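Hand Unit Check After the Jaw Fault - Hernport Home Sessions

Checked by me, 29 June 2025. I've left my comments in because the form alone doesn't tell you much.

1. Jaws open and close all the way
PASS, second try. This is what started it all! The jaws stuck shut in the middle of a folding run, and the log shows 27 bad grabs before the session got stopped. I cleaned the slide and ran 40 full strokes with no sticking.

2. Yellow fingers tight on the mount
PASS. I gave each one a good wiggle. If yours rocks even a little, pull the unit.

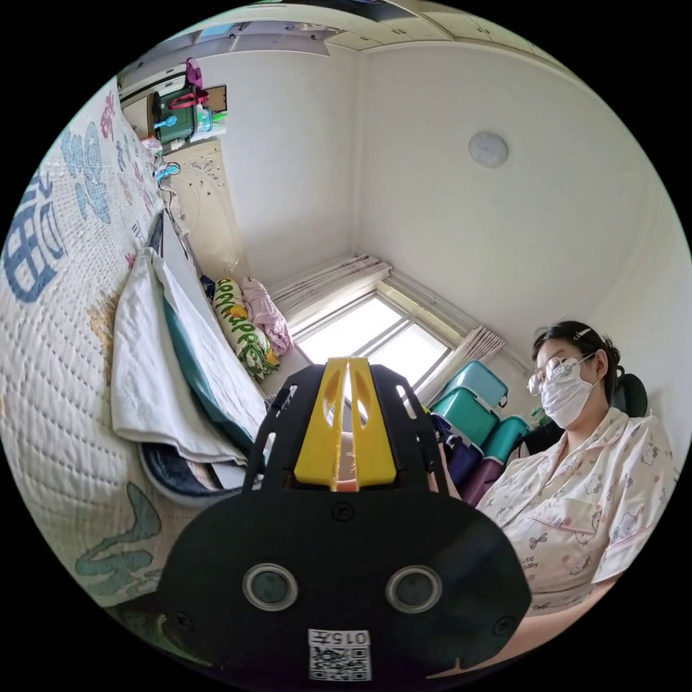
3. Screws
FAIL, then fixed. One was backed out on the unit that stuck - my best guess is that's the whole story, but I can't prove it. Please don't use the thread glue from the Murkus kit, it creeps into the slide and then you're really in trouble.

4. Lenses clean
PASS. Soft cloth only, and please not your shirt (I've done it, I regret it).

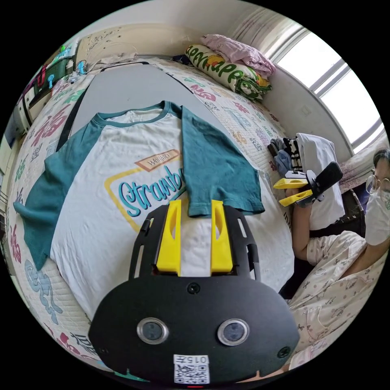
5. Wrist strap
COMMENT. The strap is fine but the stitching gets a close look again in August. When a jaw jams people yank on it, and a yank with a worn strap ends up on the floor or on somebody's foot.

6. Pinch check
PASS. Bare fingers stay out of the gap while the unit is live, even if it looks dead. Ours looked dead for a good 8 seconds and then snapped closed!

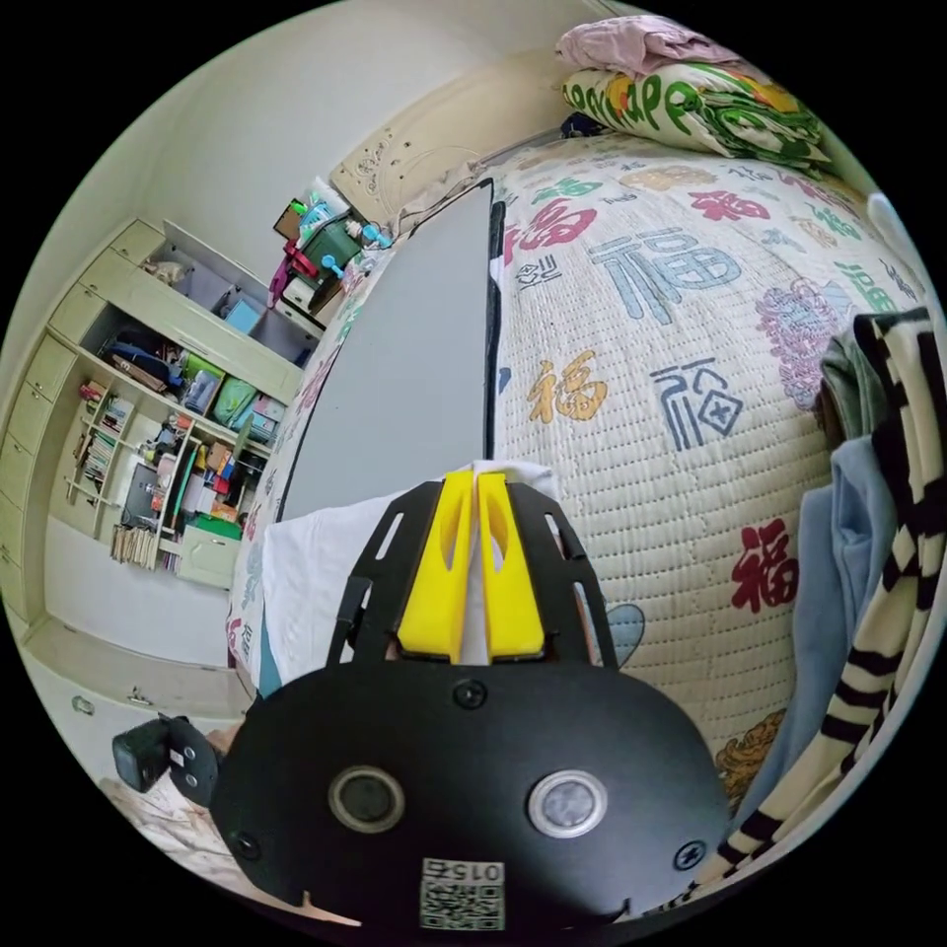

7. Cloth and thread in the slide
FAIL. I pulled out a wad of lint that had packed in behind the left finger. Gramton says to clean every week, but with laundry work I'd do it after each session.

8. Log saved
PASS. All 1,942 lines went to Mittal along with the fault report.
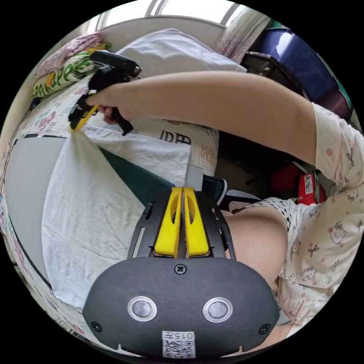 Bimla Chaturvedi: I'd hold off on passing item 1. Forty strokes with nothing in the jaws is an easy test, and ours only jammed under load. Run it again with a thick towel and send me the log before anyone straps it on.

Fair enough, item 1 goes back to OPEN. Towel test is next.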